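Zwischenbericht November an die Dostevura-Förderung
Projekt: Ordnung im Materialraum, Werkstatt Rendlow
Berichterstatter: Remo Fiore

Der Materialraum hat jetzt einen Boden. Den hatte er vermutlich schon immer, aber zwischen den Kartons aus der Ära Hajdu war er zuletzt nur in Ausschnitten zu besichtigen. Von den 177 Positionen der alten Inventarliste sind alle bis auf 13 geprüft. Bei diesen steht in der Spalte »Inhalt« das Wort »Diverses«, und Settimio Santoro hat darum gebeten, sie nicht allein öffnen zu müssen.

Umgestellt wird auf durchsichtige Behälter mit Deckel. Die bisherigen Kartons waren sorgfältig beschriftet, leider mehrfach und von verschiedenen Leuten. Wer Kabelbinder suchte, fand Teelichter – wer Teelichter suchte, gab auf. Künftig soll ein Blick durch die Wand genügen, bevor jemand einen Deckel anhebt. Das Etikett kommt trotzdem dran, vorne, in einer Schriftgröße, die man ohne Brille lesen kann.
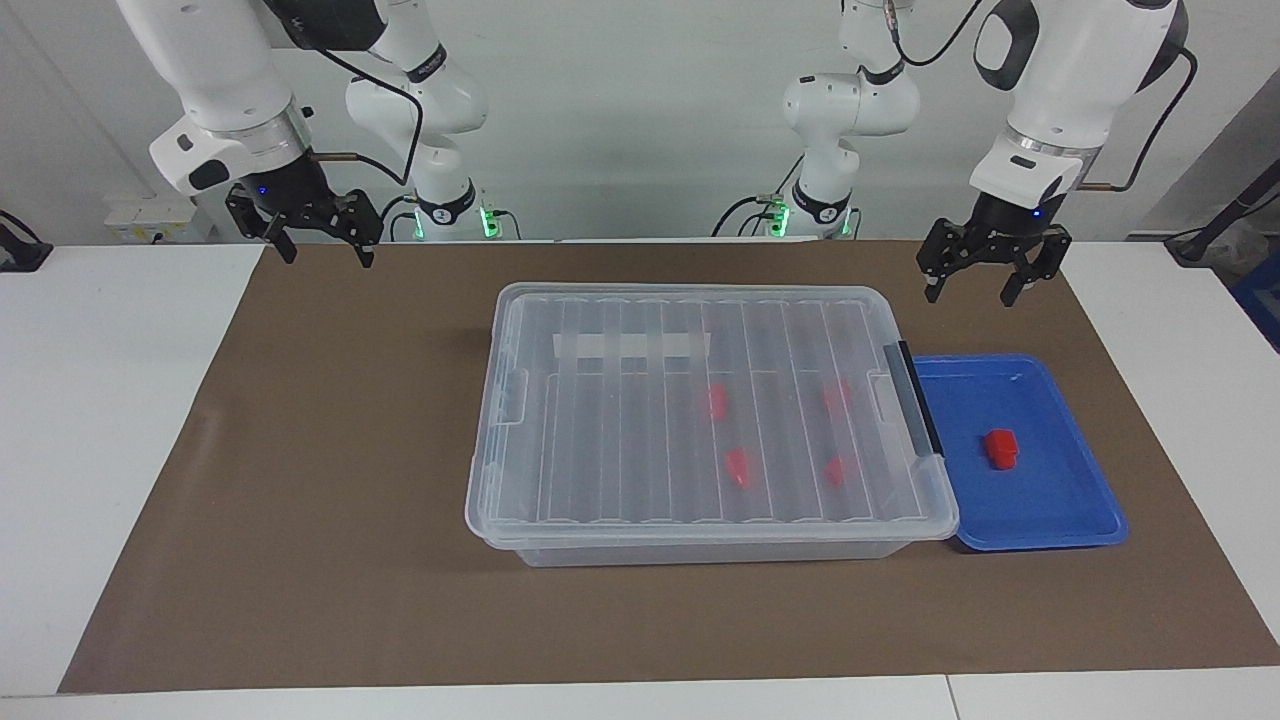 Großer Klarsichtbehälter mit geripptem Deckel auf brauner Papierunterlage.

Die Papierunterlage hat sich als beste Anschaffung des Quartals erwiesen und war die billigste. Sie wird gewechselt, wenn sie nach Werkstatt aussieht, und der weiße Tisch bleibt weiß. Im Antrag kam sie nicht vor; wir haben sie unter »Kleinmaterial« verbucht.

Weniger erfreulich ist die Lieferung von Loterik. Bestellt war eine Behältergröße, gekommen sind 2, deren Deckel sich sehr ähnlich sehen und nicht untereinander passen. Der Umtausch ist zugesagt, einen Termin gibt es noch nicht. Bis dahin stehen die falschen Deckel im Flur.

Vom Sachmittelbudget sind noch 500 Euro übrig. Wir möchten sie für Regalböden verwenden und bitten um kurze Zustimmung, am liebsten vor der nächsten Bestellung. Offen sind außerdem die Etiketten im hinteren Regal und die erwähnten Positionen »Diverses«. Settimio hat dafür den Sonntag vorgeschlagen, ich bringe Kaffee mit.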